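Does redshift prove expansion, or do we just assume it?

Isamu Koyama
Every article I read says distant galaxies are moving away because their light is redshifted. Couldn't the light simply lose energy on a long trip? I asked at a talk in Celtthorpe and got a shrug. What rules that out?

Riku Aoki
It's settled. Read any textbook, they all cover it.

Agata Orlandini
Textbooks saying so isn't much of an answer. The idea you mean is called tired light, and it has a specific problem: distant supernovas fade more slowly than nearby ones, by the factor expansion predicts. Light that only got tired would still show the explosion at its normal speed. I'd be more careful with claims about the exact rate — the different methods still don't agree.

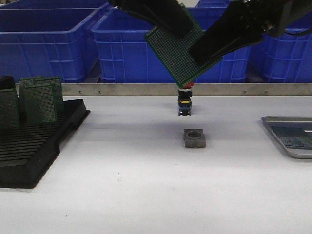

Gergely Barta
Forum moderator

I doubted this too, and the supernova timing is what moved me. Galaxy surface brightness also drops with distance much faster than tired light allows, though galaxies change with age, so I trust that test less. Ask whoever tells you it's obvious which measurement they mean.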